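Notes from the Sidard open day, 23 January 2023

My wife and I keep a household page mostly about kitchens and small repairs, but this time the tips come from a visit. Sidard, the firm which makes driver assistance for cars, opened its hall in Jiltorau to the public. I went with a notebook and I came back with ten pages. Much of it is useful at home too, when you have a car with such a system, or when you only want your windscreen and dashboard in good order.

The visit had two halves. In the first half we sat in a small room and watched recordings of summer drives on a large screen. In the second half we went to the workshop, where a man in a grey coat cleaned a windscreen in front of us, very slowly, and answered everything. I write the tips in the order in which I heard them.

## What the system must read on the road

The guide explained that the computer looks for the lines first, then for arrows, then for lights and other cars. At a large junction it has much to do in a short moment. Red lights hang over the lanes, arrows are painted on the asphalt, and cars stand or move in several directions. When the inside of the windscreen throws back the dashboard, the computer must read the arrow through this reflection, and so must the driver.

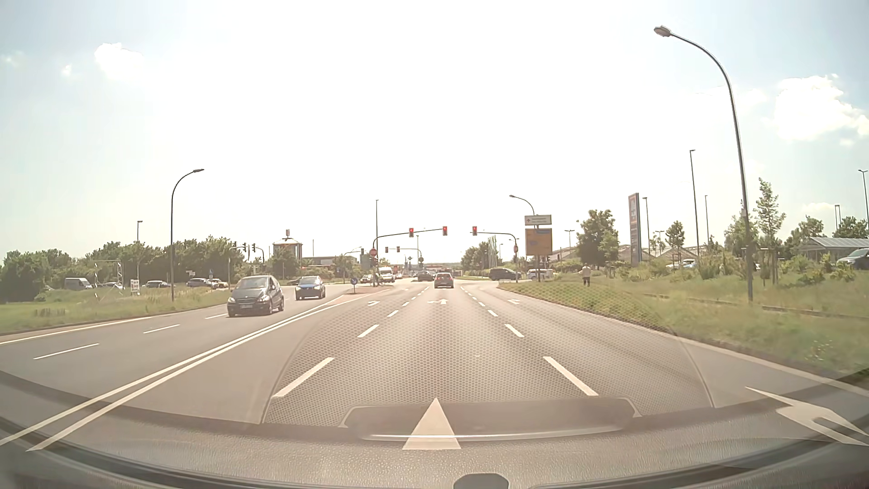 ## Reflections from the dashboard

I had never thought about this before. The top of a dashboard is often shiny from the wrong product, and in strong sun it shows itself in the glass. These are the tips I wrote down:

- Do not use a gloss spray on the dashboard. Use a cloth which is only a little damp, and then a dry one.
- Take everything off the dashboard before a long drive. Paper, parking tickets and pale cloths are the worst.
- If the surface is already shiny, wash it with one small spoon of washing-up liquid in a litre of lukewarm water. Wipe twice with clean water after.
- Try the product in a corner first. I tell this for every surface in the house also.

A visitor asked if a black cloth on the dashboard is a good idea. The guide did not recommend it. It can slide, and in some cars it covers the air openings or lies where an airbag must open.

## Cleaning the glass from inside

The workshop people use two cloths, one for the wet work and one for the dry. The wet cloth goes from left to right, and the dry cloth goes from top to bottom. If a stripe remains, you know from its direction which cloth has left it. I have tried it on our kitchen window and it works well there too.

1. Park in the shade and let the glass become cool.
2. Spray the cleaner on the cloth. Drops must not run down into the dashboard.
3. Begin in the upper corners. The film from the heater is thick there.
4. Leave the area of the camera for the end, and clean only the glass. The lens itself should be touched only if the handbook allows it.
5. Wash the cloths at 38 degrees or less, without softener. Softener stays in the cloth and makes grease on the glass.

Hovetti cloths were on sale at the door, a packet of 6. They are good, but a little thin. Our old ones from Galbraith hold more water.

## Sun, sky and quiet roads

After the junction they showed us a calmer road, with grass on the left side and a wide pavement on the right. I expected that this is easy for the machine. The guide said that a very bright sky is hard work for any camera, and a film on the glass makes it harder. There was a car coming towards us with its headlights lit, and a triangular sign on the lamp post at the corner. It is a good habit to look at your own windscreen against such a sky. You see all the stripes which you did not see in the garage. 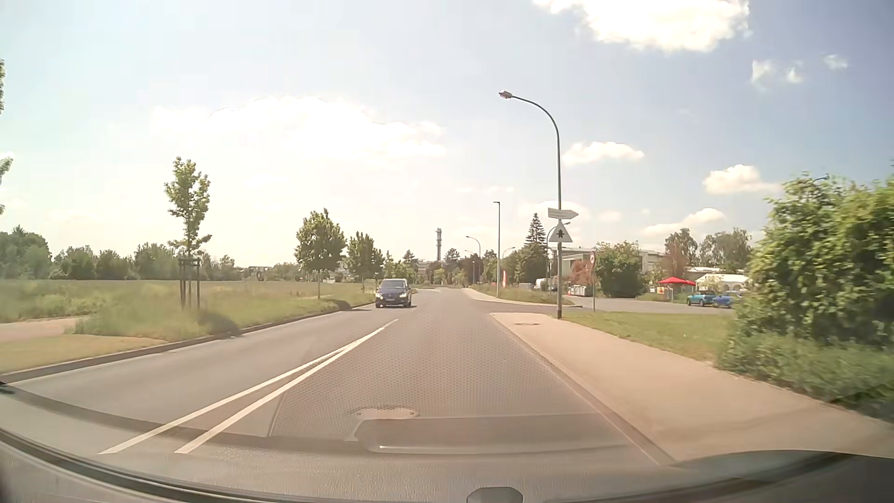
**How often should I clean the inside of the windscreen?**

Every two weeks is enough for most people, and once a week if somebody smokes in the car or if a dog travels with you. In winter the heater makes the film faster, so look at it more often.

## Small things from the workshop

Old wiper blades can spoil all the work from outside. Wipe the rubber with a damp cloth, and if the cloth stays black after the third time, buy new blades. For insects in July the workshop lays a wet cloth on the glass for ten minutes, and after this they come off without scratching. A kitchen sponge with a green side must never touch a windscreen.

The man in the grey coat keeps his clean cloths in a closed box with a lid, separate from the ones for wheels. At home I have now done the same with two old biscuit tins. On one I have written "glass" and on the other "everything else".

The hall in Jiltorau opens again in July and the entrance is free. Bring a jacket, the workshop was cold.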